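Cinwood opens its robot workshop for an afternoon

Cinwood let visitors into its robot workshop in December for an open afternoon on household chores. The company signed in 118 people, many of them from the laundry trade.

Staff worked through socks and other pieces of cloth with hand-held grippers. Recordings of that work are used to train the robots, said Nia Kneath, who runs the program. A typical session lasts 12 minutes.

"Cloth never lands the same way twice," Kneath said. "We need a lot of tries."

Elis Watkins, who manages a hotel laundry, asked when a robot could fold a fitted sheet. Kneath said she would not give a date.

The next open afternoon is planned for spring, with 300 places.

Hand-held grippers and cloth at the Cinwood workshop

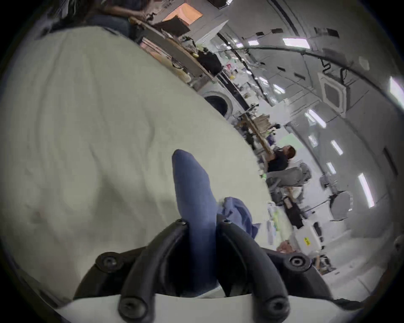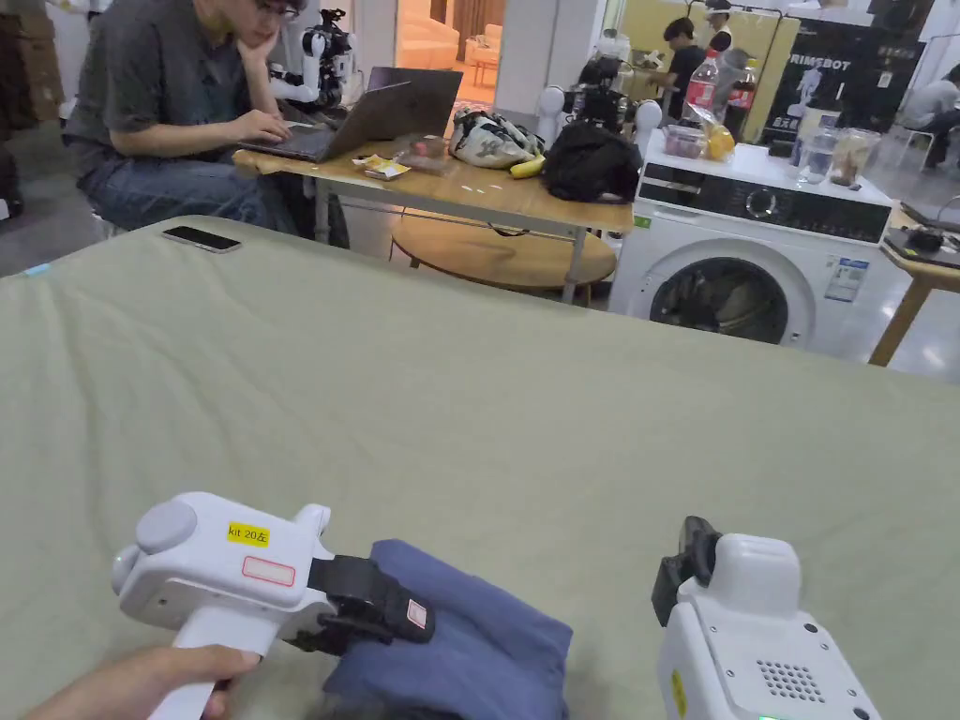
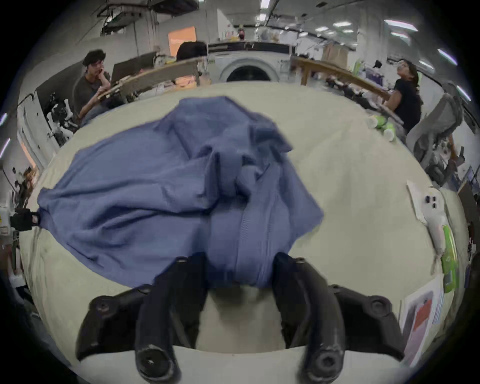
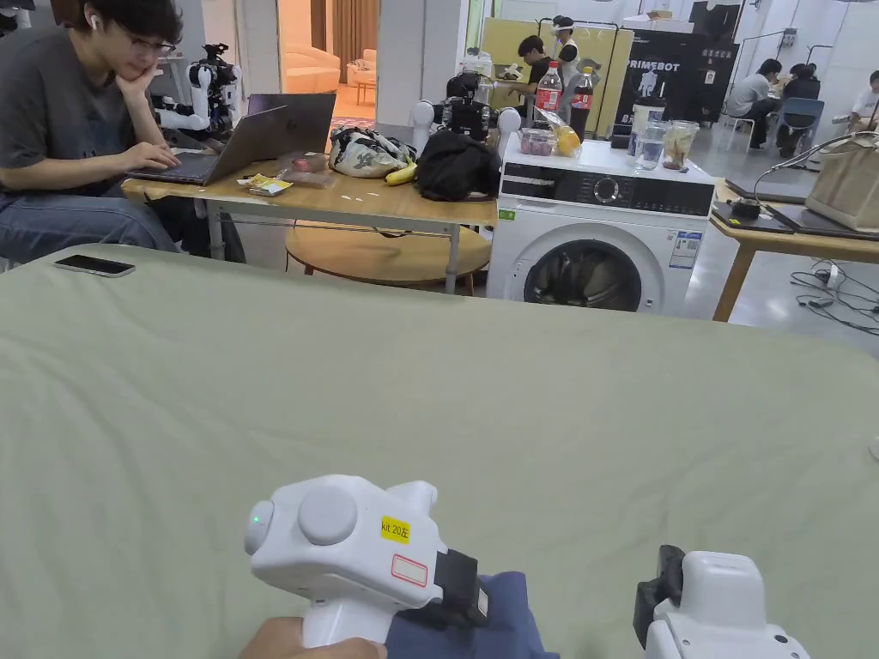
Also in local business

Harries bakery to add 19 jobs at its second site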